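3 min read
12 shares · 4 comments

4. Workspace and Demonstration Protocol

All demonstrations were recorded on one table, which we call the Orby cell. The table is covered in brown and marked with a grid of blue tape. The grid has no role in the control software. It serves the operator, who uses it to put the bin, the conveyor and the plates back at their start positions between episodes – a step that earlier work often leaves to memory. We collected 1540 episodes in this way, and 53 of them were removed after review.

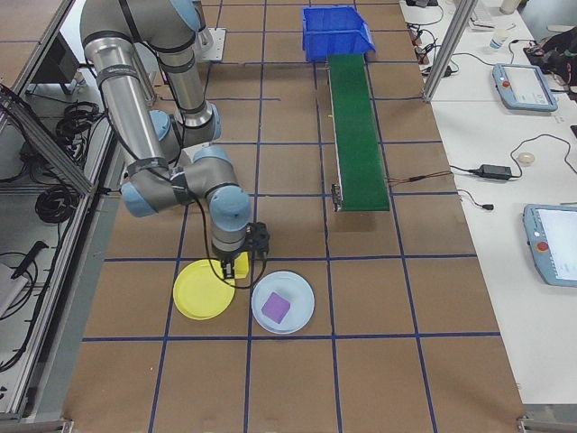 The start position of each object was drawn from a list before the episode began. The operator was allowed to turn an object freely but had to keep its center inside the cell of the grid named in the list. We found that this rule gives enough variety for training and still lets us repeat a failed trial under nearly the same conditions. For the blocks we chose soft materials, which forgive small errors in the closing force of the gripper.

Each policy receives the fixed view and the wrist views at the same time. The fixed view gives the layout of the table, and the wrist view is needed for the last part of the approach, when the arm itself may hide the target. Figure 4 shows a wrist view with the open gripper near the bin. The white foam inside the bin was kept in all episodes.
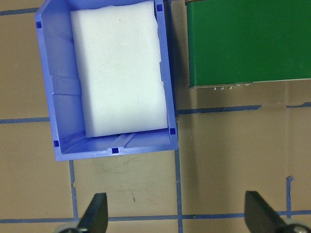
Heriberto Ríos objected at the review stage that a bright foam surface could become a shortcut, so that the policy would learn to go to the white area and ignore the bin. We took this remark seriously. In a separate test of 30 trials we replaced the foam with a gray sheet, and the success rate fell only slightly.

4.1 Two-arm episodes

In the two-arm task, one arm works at the conveyor and the other at the bin. The arms do not share a plan. Each one reads the joint positions of the other as part of its input, and the timing between them must be learned from the demonstrations.

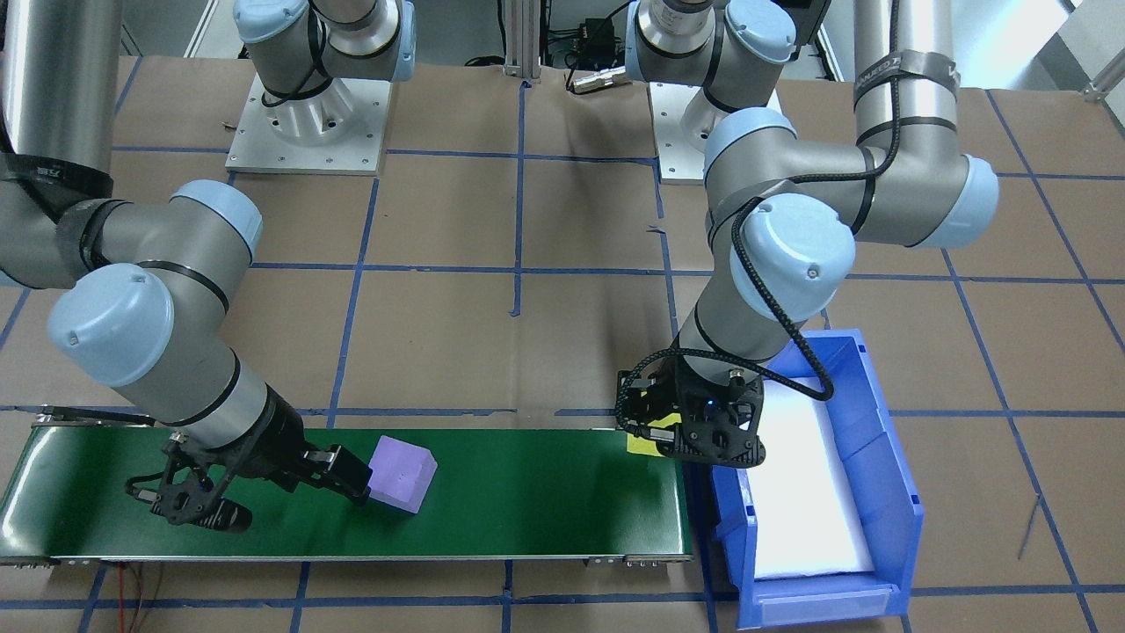 According to Dimitrov, a shared plan would be safer here, and independent policies should be used only when the reach of the two arms does not overlap. Our results support this in part. Of the failures we examined, 35 were caused by one arm waiting too long for the other – contact between the arms was rare.

Every two-arm episode ends with both grippers open and free of objects. This condition makes the last step easy to label without a person.

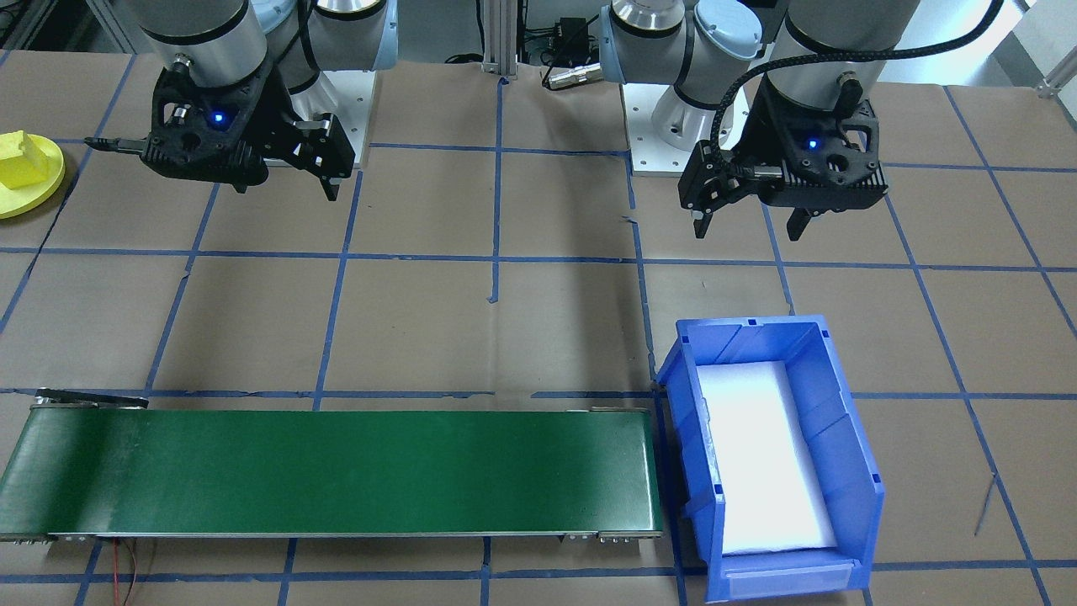

One reader of the May draft asked whether an open gripper is enough as an end signal, when a block may have fallen beside the bin. It is not enough for scoring, and we therefore use it only to cut the recording. Success was judged separately from the fixed view, after the episode was closed.

4 comments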